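Small things, sorted: bracelets, bangles and a box

Gallery by Grigaitė

Every February I take out all my small jewelry and look at it properly. Most of the year it lives in drawers, coat pockets and the bottom of my bags, and I forget what I own. I don't have expensive pieces. The oldest things come from the years before 2000, and the newest I bought last summer at the market in Wilton, where one seller had a whole tray of beads for almost nothing.

I like to work on a thick cloth with a raised pattern. Beads roll away on a bare table, and I have spent too many evenings on my knees with a lamp. On terry they stay where you put them.
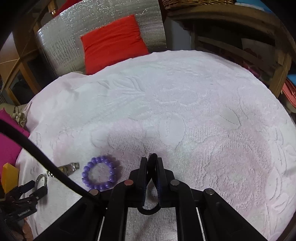
Purple is not a color I wear often, but beads in this shade look good with a gray sweater, so they stay. Keys are another matter. They always come out of the bag together with the bracelets, and they scratch everything they touch. If you have one habit to change this year, give your keys their own pocket. I say it to my sister every year and I still do not do it myself.

The metal pieces take more time. I look at each one from close, turn it, and check if the ends are sharp. A thin bangle loses its shape easily when it lies under heavier things. For dull metal I use only a soft dry cloth from Cornix. I paid 570 for a pack in the local money and it has lasted very long. The liquid cleaners I do not trust – one of them left white marks on a ring of my grandmother, and they never came off.

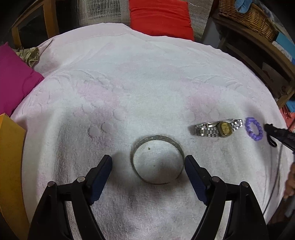
Thin metal bangle with a brownish tint, on the pale cloth.

I keep bangles like this one even when the shine is gone. A brown tone is quite nice next to silver, and it goes well with summer clothes. What I give away are the pieces which are too tight, or which pull the hairs on my arm.

For storage I have tried many things. I had a Flisska organizer with 11 small compartments, very pretty, but the compartments were too narrow for bangles and everything ended up in a pile on top of it. Now I prefer a simple cardboard box without a lid. When I can see what is inside, I wear it more.

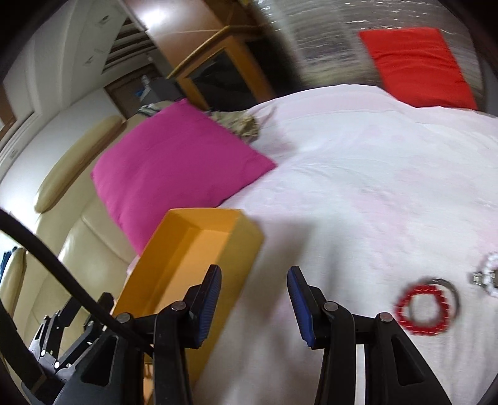

Beads go in first, then the bangles on top, so that the strings are not pulled when I search for something. White beads I wrap separately in a piece of soft paper, because they take color from other things. A bed is a good place for this last part – there is plenty of room, and if something falls, it falls softly. I only shake the sheet well before sleeping. Once I found a clasp with my foot at two in the morning.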